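Notes, part 2: Teaching by hand versus by remote

Read the Cuvel report before next time, and read it slowly. It says 1,468 demonstrations of cloth handling were enough. Enough for what? The test set was 29 garments, all from the same homes where the demonstrations were recorded.

With remote control, the operator feels almost nothing and works slowly. With a hand-held gripper, a person moves at a normal pace and feels the cloth through the handle. Hsin-yi Hsu takes this as proof that hand-held data is better. I'd call it proof that it is faster to collect. 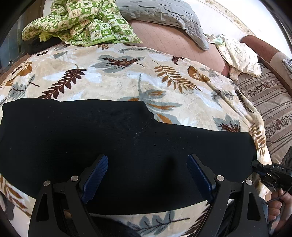 Fig. 3. Hand-held gripper with blue ridged pads, resting on black knit fabric.

Dark knits on a busy blanket are a fair test, and the Mustby set has few of them. A person also brings a wrist and shoulder that the robot arm may not match. Some of those motions can't be replayed at all. Arnel Cruzado threw out 463 of his for this reason, and the paper puts that in a footnote.

For February: pick one claim from the report and write down what result would make you drop it. One page, no slides.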